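# Sornamach path-following set: data card and shopping list

Last touched Oct 13, 2018. The card describes the outdoor set, and the second half explains what we'd like to buy next. Readers holding a checkbook may skip to the second half.

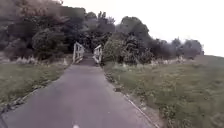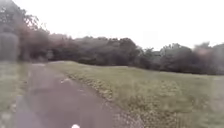 *Forward views on the paved path, one at the footbridge and one beside the open grass.*

## What's in it

- 507 short runs, forward view only
- paved paths with grass alongside
- no labels for path edges yet (see Budget)

Images are soft. If your method needs individual blades of grass, it will be disappointed. Edges vary a lot: a clean pale curb in one place, a mess of gravel, grass clumps or leaf litter in another. The planner likes the curb and has opinions about the leaves.

## What we own

| Item | State |
|---|---|
| Drendulon base | runs, squeaks |
| Battery pack, first | fine |
| Battery pack, second | fine until you need it |
| Spare wheels | one, singular |

## Budget

We asked for 1000 hours of labeling and got 50. The other line that came back as 50 was the percentage of the battery request, and half of two packs is one pack. It will be a good pack.

Still open for January:

1. **Camera.** Fakura quotes a sharper unit with a shorter exposure. Eberhard quotes a cheaper one with a longer lead time. I lean toward Fakura. Purchasing leans toward whatever arrives in this fiscal year.
2. **Mount.** Parts of the robot show at the edge of some views. A taller mast would fix that and make the thing tippier, so the mast and the wider wheelbase have to be ordered together or not at all.
3. **Storage.** Two drives, same model. Please stop approving one drive.
4. **Wheels.** See "singular."

Lidar isn't on the list. It was on last year's list, where it lived a quiet life and was never disturbed.

## Known gaps

- No night runs
- No snow
- Flat gray skies are overrepresented, so don't tune exposure on this set alone

Send corrections as a pull request. Quotes go in `quotes/`, as PDFs, with the expiration date in the file name.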